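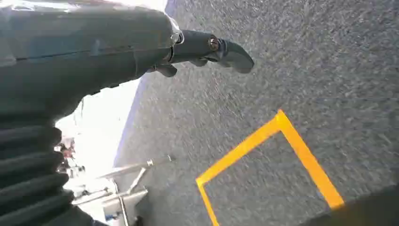

Trim panel recordings reach the halfway point

The Castillo project has now gathered 284 recordings of robot arms handling black plastic vehicle panels, and the plan is to reach twice that many before training starts again in September. Each recording covers a single attempt, from the first approach to the moment the fingers let go.

Kristine Buenaventura runs the sessions on the carpeted floor at Findard, where the blue shelving and the taped areas give the operators the same layout to return to. She changes the starting pose of the arm between attempts and asks the operators to vary where they take hold.

"The long panels are awkward," she says. "They have ribs, cutouts and clips, and the soft fingers behave differently on each of those. We want the model to have met all of them." 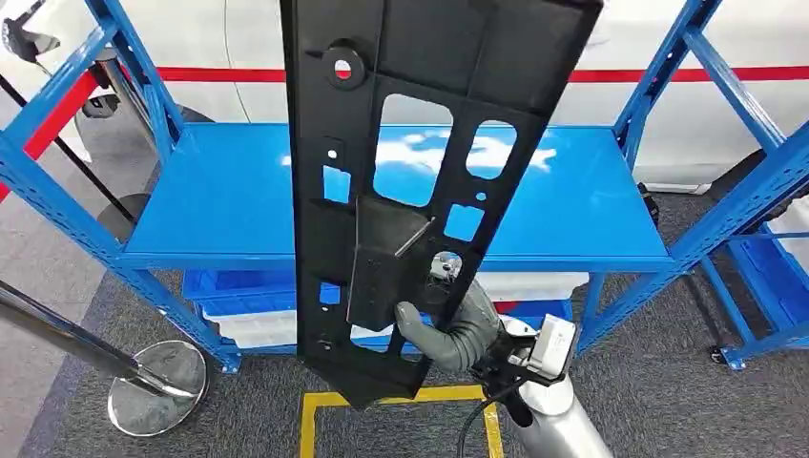 Failed attempts are kept as well. An operator marks the recording as a drop, a slip or a wrong grip, and Leonardo Valentini goes through the marks at the end of the session. He removes a recording only if a camera stopped or the arm data has a gap – so far that has happened 3 times.

Views from the wrist are saved next to the joint positions and the gripper commands. Valentini says the wrist view is the harder one to learn from. Bright light washes out parts of the background, and fast moves blur the carpet. The earlier model, trained on nearly 3000 short clips from the Ceteck bench, had seen very little of either.

Two operators are trained at present and there is room for more. Anyone at Findard who would like to try a session should write to Kristine. The labeling guide is in the Distum folder, and the section on partial grips has been rewritten, so please read that part again even if you have recorded before.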